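2018年5月29日

刚下高铁,手机还有一格电多一点。想到哪写到哪,讲讲陪同口译这行。最近私信问的人多,一条条回太慢,开个串。

---

**1/** 先说我是谁。英译中、中译英,自由职业,主要跑工厂和展会。不是同传,没坐过几次箱子。陪同、交传、饭桌、车上、厕所门口,都是我的工位

---

**2/** 价格。我入行第一单一天600,还包括前一晚看资料,看到两点。客户觉得贵。现在不接这个价了,但也不骂接的人,我自己就是这么过来的

---

**3/** 报价一定写清楚几个小时算一天。我写八小时,含午饭。晚饭另算。晚饭才是最累的,菜一上来所有人同时说话,你嘴里还有半块排骨

---

**4/** 有一回客户说“晚上就随便吃点”,吃到十一点半,喝了三种酒,从关税讲到他女儿的钢琴考级。钢琴那段我翻得最差。“考级”怎么说??当场编了个 music exam,对方点头了

---

**5/** 资料要早要。要三次。第一次说“在整理”,第二次说“很简单的不用看”,第三次前一晚十点发过来84页PDF,扫描的,不能搜索,有几页是倒的

---

**6/** 倒的那几页偏偏是参数表。我歪着头抄的术语。第二天脖子动不了,跟客户握手都是整个人转过去

---

**7/** 术语表怎么做:别求全。先抓单位、材料名、公司里的人名和职位。人名最重要,人名念错了后面翻得再好人家也记得你念错

---

**8/** 说到人名。上个月陪 Morenike Edet 和 Suleiman Bassey 两位跑了四天,他们从 Menex 来看包装线。头一天晚上我写了封邮件问名字怎么念,Morenike 直接回了一条语音,慢的一遍快的一遍。太感谢了,我在酒店跟着念,隔壁可能以为我在念经

---

**9/** 这个办法推荐给所有人。直接问。没有一个人因为我问名字不高兴过

---

**10/** 中文名也一样要教外宾。“许总”和“徐总”坐一排的时候你就懂了。我一般画个座位图,拼音底下注一下声调,声调他们不看,但是看得出来我认真

---

**11/** 数字。数字数字数字。万和亿是所有人的坎。别信脑子,写下来。我的本子右边一整栏只写数字,写完自己点逗号

---

**12/** 翻车记录:把三千说成三万。客户问起订量,厂里说3000套,我嘴一滑 thirty thousand。Suleiman 笔停了,抬头看我,我看本子,本子上清清楚楚3000。马上说 correction, three thousand, my mistake。他笑了,厂长没听懂,也跟着笑

---

**13/** 错了当场改,用第三人称或者直接说“译员更正”。拖到后面改,前面谈的全得重来。我拖过一次,不讲了,讲了睡不着

---

**14/** 听不懂也当场问。“不好意思这个词麻烦您解释一下”。老师傅最喜欢解释,一解释就是十分钟,还给你画图。我包里现在有好几张烟盒纸画的图

---

**15/** 方言。没办法。有的厂长一激动就回老家了。我会先闲聊几句听听口音,实在不行请他旁边的年轻人先翻成普通话,我再往下翻。两道翻译,慢,但是不丢

---

**16/** 有人问要不要懂技术。要懂一点,懂到知道自己哪里不懂就行。我大学念的是英美文学,毕业论文写奥斯汀,现在能跟你聊半小时热熔胶

---

**17/** 词汇是一个行业一个行业攒的。陶瓷一本、纺织一本、包装一本、食品机械半本。活页的,掉了能补。电子版也有,但车间里戴手套翻手机太痛苦

---

**18/** 穿什么。平底鞋!有防滑底的!我第一年穿小皮鞋进车间,一天下来脚后跟两个泡。长裤,头发扎起来,不戴长项链。包要能斜背,两只手空出来记东西

---

**19/** 车间里吵。站位比嗓门重要。站在说话人和听话人中间偏后一点,别挡他们看彼此。他们要看的是对方的脸,你的脸谁也不用看

---

**20/** 走动的时候别翻长段。等停下来再翻。边走边翻的结果是:有人踩线、有人掉队、你翻完一回头后面没人

---
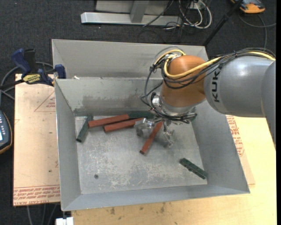 灰铁皮大箱子,橙色手腕,黄线缆。

---

**21/** 喝水的问题。喝少了嗓子哑,喝多了找厕所。我的办法是上午小口喝,讲解前半小时停。润喉糖别含着翻,会喷出去。别问

---

**22/** 钱的问题再补一条。差旅谁出、几点前取消收多少,发邮件写下来。去年十二月有人前一天晚上九点跟我说不来了,我票都买了,800块酒店不退。他说“下次补给你”。下次在哪呢

---

**23/** 现在我收定金。第一次开口要的时候手心全是汗,对方说好的呀,两分钟就转了。就这么简单,我白怕了三年

---

**24/** 中介单接不接?刚开始可以接,攒里程。但是别签那种两年不许联系客户的。签之前给懂的人看一眼。我当年是请 Demyd Tkachenko 帮看的,他做俄语和乌克兰语方向,比我早入行,合同被他画得全是红圈

---

**25/** 他圈得最狠的一条:“译员须满足客户提出的其他合理要求”。他在旁边写,什么叫其他。我后来每份合同都先找这句

---

**26/** 饭桌笑话怎么翻。谐音梗直接放弃,老实说“他讲了个文字游戏,很难翻,大家正在笑”。外宾一般会很给面子地笑。比硬翻强一百倍

---

**27/** 骂人的话怎么翻。我翻意思,降半度。真吵起来就原样翻,不能替他们和稀泥。有次两边拍桌子,我一个人轮流拍两边的,翻完腿软

---

**28/** 保密。展会上听到的价格出了门就忘。术语表里不写客户名字。本子我用完会把客户那几页撕下来碎掉,词汇页留着

---

**29/** 有问新人怎么找第一单的。我当时是去展会门口转,看见比划手势比划得很痛苦的人就上去问要不要帮忙。帮了 Chinyere Balogun 半小时,没收钱,她下午回来雇了我两天。脸皮厚一点没坏处

---

**30/** 证书有用,敲门用。进了门没人在看。不过备考那半年笔记法练得最扎实,这个我认

---

**31/** 笔记法一句话:记逻辑别记词。因果转折用箭头,人用首字母,其他靠脑子。我的笔记第二天自己都看不懂,正常,本来就不是给第二天用的

---

**32/** 累不累。累。四天下来回家不想说话,哪种语言都不想。点外卖都选“无需电话联系”

---

**33/** 手机要没电了,税和发票那块回家在写。术语表模板有人要的话评论区说一声,我晚上统一发,别私信了私信看不过来🙏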